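4.2 Recording a demonstration with the Lavent hand gripper

1. Hold the gripper still for the first moment of each recording. The start tone must finish before you move.
2. Pick up one cushion, place it against the backrest, and open the fingers fully. 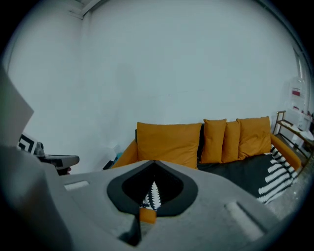

3. Press the side button to save. Keep each demonstration shorter than 90 seconds.

Note: Record 80 demonstrations before you start the training.

Caution: Do not cover the marker with your sleeve. The position will be lost.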